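Lakinden LT-2 Teach Kit
Hand guiding and remote teaching for light arms

Zirnville Motion / Products / Teaching and Recording / LT-2

In stock. Ships from the Stulelley warehouse.

The LT-2 adds demonstration recording to a light arm with an open joint-torque interface. An operator moves the arm by hand, or drives it from the leader handle at a second bench, and the kit stores joint positions, gripper opening and trigger events on one clock. Recordings can be replayed, trimmed or exported as training data.

Two modes

Hand guiding. Holding the enable switch puts the arm in gravity compensation. Releasing it locks the joints at the current pose. The payload must be entered before the first session; an incorrect value shows up as drift, usually at the wrist.

Remote. The leader handle maps to the tool flange in Cartesian space, scale adjustable. Contact force above the set threshold is returned to the grip as vibration. If the link drops, the arm holds position and the recording is closed with a fault mark.

Both modes write the same file format, and one task may contain recordings from both.

Specifications

Sampling rate: 200 Hz, all channels
Leader handle cable: 9 m, locking connectors both ends
Session length: 300 minutes at full rate before offload
Enable switch: three-position
Mounting: clamp or bolt-down plate
Software: Nishimura Recorder, one seat included

In the box

Leader handle with cable
Enable switch with wrist strap
Interface unit and power supply
Clamp plate
Printed setup guide

Setup notes

Mount the base before connecting the interface unit. Route cables along the arm and leave slack at each joint; a cable that pulls taut at full reach will appear in the data as a torque offset. Run the zeroing routine with the gripper fitted. Repeat it after any tool change.

For pick-and-place tasks, plan on around 31 demonstrations per object before evaluating a policy. Vary the start pose between demonstrations and keep the item positions within the range expected in use. Discard any recording in which the operator hesitated with the gripper closed.

Kitchen tasks

The kitchen task pack contains templates for countertop work: single-item transfer to a plate or board, and appliance doors. Each template sets the workspace limits, force threshold and event labels. 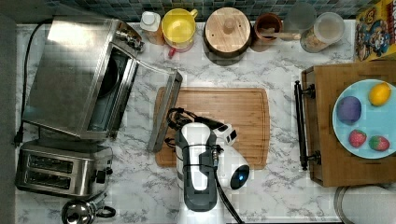
We bought the LT-2 for fruit handling and ended up using hand guiding for the approach and the remote handle for the grasp. Mixed files loaded without trouble. The force threshold in the template was too high for soft fruit, so we lowered it before recording anything we meant to keep. A longer handle cable would be welcome. (Customer review, verified purchase)

Threshold values can be edited under Task, Limits. Changes apply to new recordings only.

Related items

Spare enable switch
Bolt-down plate
Nishimura Recorder, additional seat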